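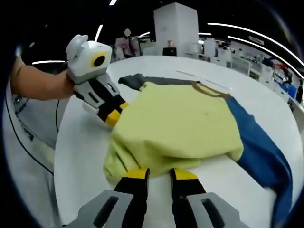
*Fig. 6. T-shirt lying crumpled on the round table.*

## 4.2 Folding multi-colour T-shirts

1. Clear the middle of the white table and wipe it down.
2. Lay the shirt flat and work creases out toward the hems.

**Note:** Leave marks on the fabric alone. Log them on the Akl sheet.

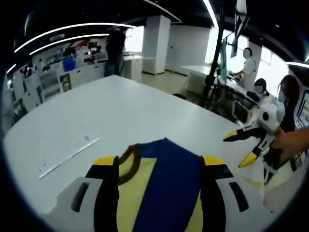
Fold width is set by the Cillari shelf, and every shirt in the bin should match it. Check the first fold before going on. The clear plastic ruler stays on the table, to one side of the shirt. Keep the collar at the top edge of the fold.

3. Bring one side over the centre, then the other.
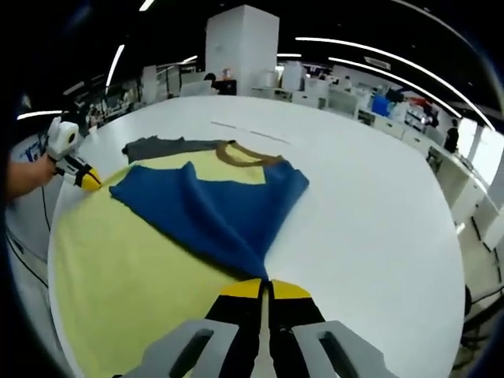

Sleeves and side panels pull out of line easily. Grip the cloth close to the fold and move it slowly. With the blue section pinched at one point and the yellow held at its left edge, the collar can lie in an even arc.

**Caution:** Do not tug on the collar ribbing.

4. Stack finished shirts collar up, to a maximum of 34 per bin.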